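Zunitz Computer Refurbishing
Home | Drop-off | Shop | FAQ | Contact

Frequently asked questions about donating and buying desktop computers

What do you take?
Desktop towers, small office PCs, monitors with their stands, keyboards, mice and power leads. We take machines that don't switch on, as long as the case is complete. We don't take printers, televisions or anything with a cracked screen.

How old is too old?
If it came with a 64-bit processor we will look at it. Anything older is stripped for screws, cables and drive caddies, and the rest goes to the metal recycler in May and again before Christmas.

Do I need to wipe the hard drive first?
You can, but you don't have to. Every drive is taken out and wiped on its own before the computer goes any further. If you would prefer to keep the drive, take it out at home or ask at the counter and we will remove it while you wait. Please don't drill through it and leave it in the case. The metal bits get into the fans.

Can I have a certificate for the wiping?
Yes. Ask when you drop off, because we need to write down the serial number of the drive while you are there. Gonçalo Vieira sends certificates out by email at the end of each month.

My office has a lot of machines. Can you collect?
We collect from 10 computers upwards within the Baltitura area. Our largest collection so far was 47 towers from a single building, and that took two trips with the van. Have them unplugged and near a door or a lift.

What happens to a tower once it's here?
The side comes off and the dust is blown out. The tower is then laid on its side so that the board faces up, and we check the memory, the cards and the cables in that order. Memory is the most common fault we find. Often a module has worked its way up at one end of the slot and only needs pressing back down until the clips close. After that the machine gets a fresh coin cell and goes on test overnight.

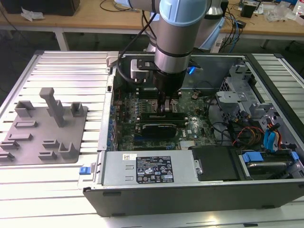 A machine that passes the overnight test gets a solid-state drive, a clean operating system and a label with a stock number. One that fails is tried once more with known good memory. If it fails again it becomes a source of parts - power supply, drive carriers, fans, heatsinks - and the board is recycled.

Why do you keep so many office models?
They are easy to work on. Many have drive carriers that come out without a screwdriver, and release tabs and handles in a bright colour so you can tell which parts are meant to move. Spares are easy to find too, as offices tend to replace them all in one go.

Can I upgrade a computer I bought from you?
Yes, and it doesn't affect the guarantee unless you break something. Memory and drives are the simplest. Before buying a graphics card, check three things: the length of the card, the rating on the power supply label, and whether the case is full height or slim. A slim case needs a low-profile card with the short bracket.

How do I fit memory?
Shut the computer down, pull the mains lead out and hold the power button for a few seconds. Lay the case flat. Open the clips at the ends of the slot, line up the notch in the module with the ridge in the slot, and push down evenly at both ends. It takes more force than most people expect. If it won't go in, the notch is probably the wrong way round or you have the wrong type.

It beeps and won't start after I fitted something. What have I done?
Most likely nothing serious. Take the new part out and try again. If it starts, refit the part and check it is seated all the way along. If it still beeps, write down the pattern of beeps and lights and ring us.

The clock is wrong every time I switch on.
The coin cell needs changing. In most desktops it is a CR2032, sold in supermarkets. You may have to set the date again in the set-up screen.

How long is the guarantee?
Six months on the whole computer, three on loose parts. Bring the receipt or the stock number.

Do you sell loose parts?
Yes, from the shelves by the counter. Joaquín Saavedra looks after the stock and can tell you what fits what if you bring the model number. We usually have around 200 memory modules sorted by type, and a box of SATA cables that are free to anyone who buys a drive.

Do you repair laptops?
No. Try Kerico, two doors along.

Where do I leave things if you're shut?
Please don't leave anything outside. The drop-off door is open until 5.30 pm, and the side entrance at Ots takes small items until 8 pm.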